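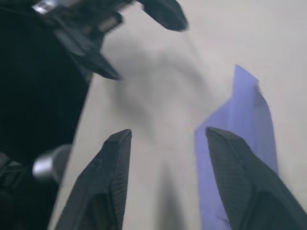
Moving the eggs is the bit everyone dreads, so I've put it second in this guide, after the section on conditioning the adults. White cloud minnows scatter their eggs through whatever soft stuff you give them, and the easiest way to collect them is to lift the whole spawning mop out with long tongs and carry it across. Mops are slippery, so choose tongs with a finely ribbed grip on the inner faces, like those two black fingers with the squared tips. Smooth tips tend to let go halfway between tanks (mine ended up on the carpet once, eggs and all). Hold the mop by the knot at the top and leave the strands alone.

2. Setting up the Werno hatching box

What you need before you start: the Werno box and its lid, the small sponge filter, an air pump with a non-return valve, a length of airline, and a clean jug that has never been near washing-up liquid. I use the Kenell pump as it's quiet enough for a bedroom, but any small one with a flow tap will do.

2.1 Rinse the box in plain tap water, then again in old tank water. No soap, please!

2.2 Stand it on a firm, level shelf out of direct sun. Mine sits under the stairs, and it stays at 17 degrees or a touch over from June until the heating comes on. Eggs will be slower at that temperature than in a heated room, and I'm happy to wait.

2.3 Fill the box two-thirds full with water from the parents' tank. Pour it through a fine net so you don't bring any hungry snails along.

2.4 Squeeze the sponge filter out in a jug of tank water and push it onto the uplift tube until it clicks. If you can borrow a sponge that's already been running in a settled tank, use that one instead and save yourself some worry.

2.5 Fit the non-return valve in the airline, arrow pointing towards the box. Switch on and turn the tap right down. You're after a slow trickle of bubbles.

Caution: too much air throws newly hatched fry about, and they can't swim well enough to get out of it. If the mop is swaying, turn the tap down again.

2.6 Lower the mop in gently and prop the lid on. Leave a small gap for the airline.

Note: Piyumi Samarakoon, who wrote the first version of these notes for our club, liked to leave the mop in the spawning tank for four days before moving it. I do three. The parents will nibble, and I'd sooner have a smaller batch that I know is safe.

2.7 Check the eggs each evening with a torch. Good ones are clear and you may see two dark eyes after a while. Any that go white and fluffy should come out with a pipette straight away – the fluff spreads to the neighbours.

2.8 Once you see fry hanging on the sides like tiny splinters of glass, leave them be for a day. They're still living off their yolk. Start with a few drops of green water or Dai liquid fry food when they begin swimming level, and go easy on it. A cloudy box means you've overdone things, so change a cupful of water and skip the next feed.

2.9 Take the mop out when you've had two days with no new fry. Swish it in the box first, as there are always stragglers tucked in near the knot.

If you're using the older Cluta box, the steps are the same except that the airline goes in through the back corner. Danilo Evangelista has a drawing of it in the club folder.

Growing the fry on, and when to try them with brine shrimp, is in section 3.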